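Mai | Von Berwyn Dafis

Drucken | Per E-Mail versenden

Diese Seite verwendet Cookies. Mit der weiteren Nutzung stimmen Sie dem zu.

Der schönste Tisch, an dem ich dieses Jahr gesessen habe, steht zwischen Waschmaschinenkartons

Ich wollte eigentlich nur über Verpackungen schreiben. Eine Stunde, ein Kaffee, ein paar Zitate, fertig. Geblieben bin ich bis halb sechs, und das lag an einer Platte in Holzoptik, so verkratzt, dass ich meine eigene Küche plötzlich für ein Möbelhaus halte.

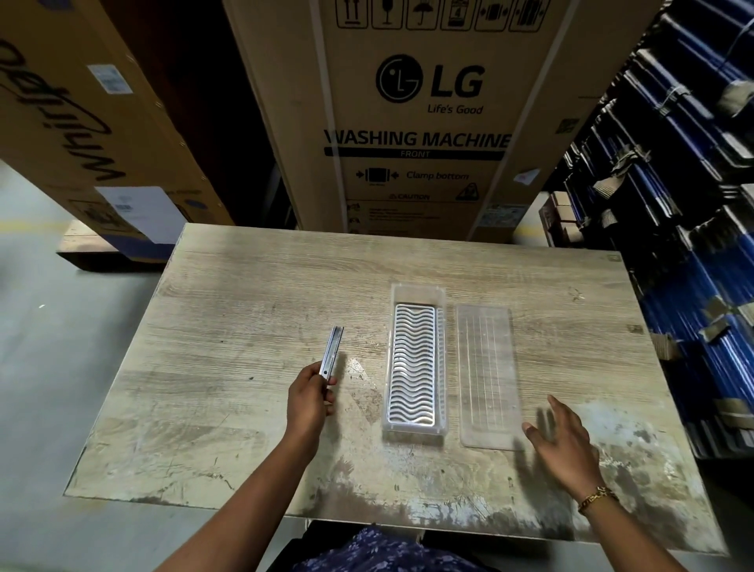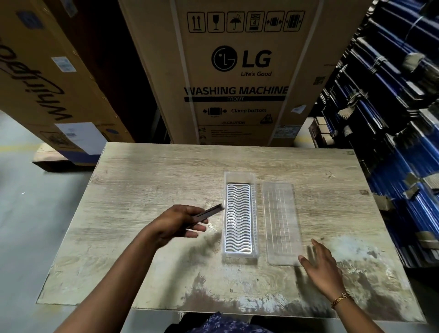
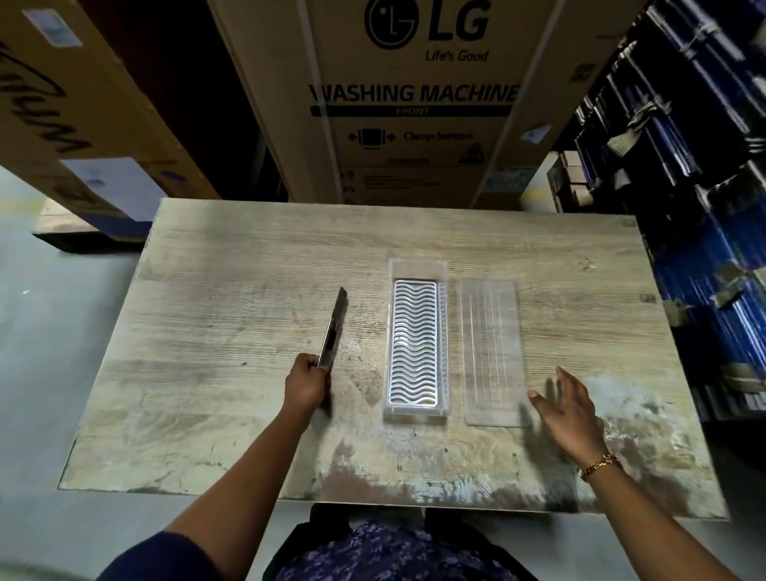
Schale mit Welleneinsatz, daneben der durchsichtige Deckel.

LAGER & LEUTE

Bei Posik stehen die großen Kartons, wie man sie kennt: schwarze Schrift, Pfeile nach oben, Glas, Regenschirm. Auf einem wirbt LG mit »Life's Good«, und darunter steht WASHING MACHINE in Buchstaben, die man auch ohne Brille aus dem Nachbargang liest. Und mittendrin, praktisch auf Tuchfühlung mit dem Riesenkarton, dieser kleine Arbeitstisch für alles, was eben keine Waschmaschine ist.

»Hier landet der Kleinkram«, sagt Janaína Bragança, die das Lager leitet. Kleinkram! Ich habe selten ein Wort gehört, das so viel Arbeit verdeckt. Gerade sind es flache Schalen aus klarem Kunststoff, mit hochgezogenem Rand und einem hellen Einsatz darin, der aussieht wie Sand nach der Ebbe, Welle neben Welle über die ganze Breite. Dazu gehört ein flacher Deckel mit feinen Längsrillen. Den muss man auf der grauen Platte beinahe suchen (ich habe meinen Notizblock draufgelegt, das war mir sehr unangenehm).

Eine Lieferung umfasst 380 solche Sets, und alle gehen einmal durch die Hände. Sind die Ränder heil? Liegt der Einsatz gerade? Hat der Deckel einen Sprung? Erst dann kommt alles in die nächste Kiste, zu je 50 Stück, mit einem Bogen Papier nach jeder Lage. Ich durfte auch mal und habe meinen ersten Einsatz prompt verkehrt herum eingelegt. Das merkt man übrigens mit den Fingern schneller als mit den Augen: Richtig eingelegt wackelt nichts, falsch eingelegt kippelt es an einer Ecke.

Was mich fasziniert hat, war die Ordnung auf so wenig Fläche. Schale in die Mitte, Deckel rechts daneben, Werkzeug links. Janaína schwört darauf und schiebt mir beim Reden zweimal den Deckel zurück an seinen Platz. Wer im Sitzen arbeitet, sagt sie, der will nicht nach jedem Handgriff umgreifen. Am Packtisch von Wiveck, den ich im Winter besucht habe, stand man den ganzen Tag und lief für jeden Deckel drei Schritte - auch das geht, aber meine Knie haben da eine klare Meinung.

Und dann der Tisch selbst! Braune Flecken, weiße Schlieren, die Vorderkante abgeschabt. Ein neuer wäre schnell gekauft, im Katalog von Sutanto ist das schlichteste Modell für 100 Euro zu haben. Janaína winkt ab. Die Platte sei eben, die Höhe passe, und wo der Kratzer ist, den man beim Ausrichten braucht, wisse hier inzwischen jeder. Ich habe den Kratzer gesucht und mindestens drei Kandidaten gefunden.

Zu Hause habe ich dann meine Schreibtischschublade ausgekippt und die Büroklammern sortiert. Eine Schale mit Wellen fehlt mir noch, ich würde sofort eine nehmen - Janaína hat mir versprochen, beim nächsten Ausschuss an mich zu denken.

Drucken | Per E-Mail versenden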